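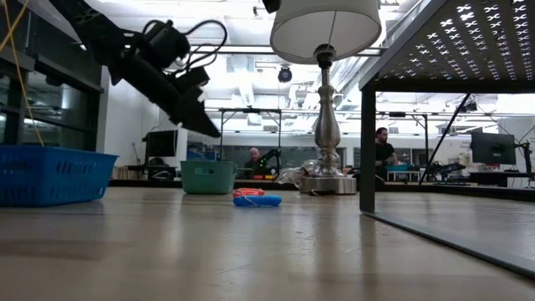 Left arm at the shared bench, lamp and sorting bins in place.

Bench tips for a two-arm sorting table
Posted October 4, 2018 by Jolene Tautahi

These notes cover the sorting table at the Drurniston workshop, for anyone putting together something similar on a wood top. Arm assembly is in the earlier write-up and is not repeated.

Frame before arms. Bolt the rail frame to the table first and square it corner to corner. If the diagonals differ by more than 4 mm, loosen the corner brackets, push the long side in, and retighten. Mounting plates go on after that, one per side. Setting the plates first and fitting rails to them cost us an evening in April.

Clamp handles should point away from the table. A handle that points inward will catch a cable sooner or later, and on the right side it also meets the elbow when the arm folds.

Check mounting bolts after the first 14 hours of running, then monthly. Wood compresses under the plate. Angus Stubbs puts a paint-pen line across each bolt head and onto the plate, which makes a loose one easy to spot.
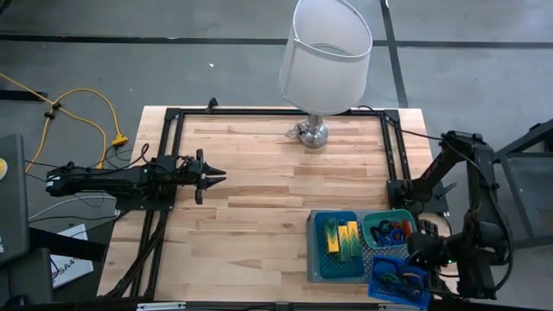 Cables next. Run the bundle down the outside of the rails and tie it every 80 mm or so. Leave a free loop at each joint that bends, and move the joint through its full range by hand, power off, before the last tie goes on. Power leads on the floor stay on the far side of the table from where people stand. Use a bright extension cord. Black ones get kicked.

Bins. Plastic baskets slide when a gripper touches the rim. Options, in the order we would try them:
Shelf liner under the bin, cut slightly smaller than the base.
A heavier tray with the small baskets set inside it.
Removable putty at two opposite corners.
Double-sided tape works but takes the finish off an oiled top.

Pick bins in different colors from the parts going into them. Low sides are easier than high ones, and a rim with a rolled edge is worse than a plain one — the fingers ride up on it.

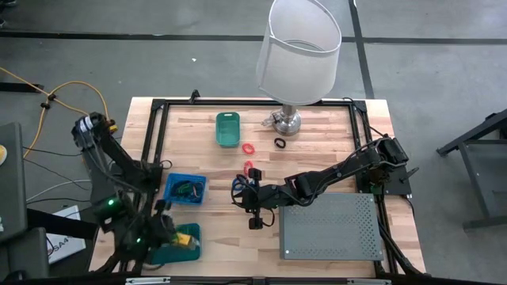 Test objects should be cheap and hard to break. Rings are a good start: they can be gripped from most directions and they lie flat. Small boxes come next. Leave anything tangled until the arm handles both, and expect to slow it down again when you get there.

Lighting. Overheads alone give hard reflections on metal parts. A drum shade softens this if the lamp stands at the back edge, clear of both elbows. Secure the lamp cord before powering the arms.

Cleaning: vacuum the top, then a barely damp cloth. No spray near the joints. Re-oil the wood with the arms parked and the power off at the wall, and leave it overnight.

Saimi Heiskanen has the cut list for the rails. The plate drawing is in the shared folder under job 728.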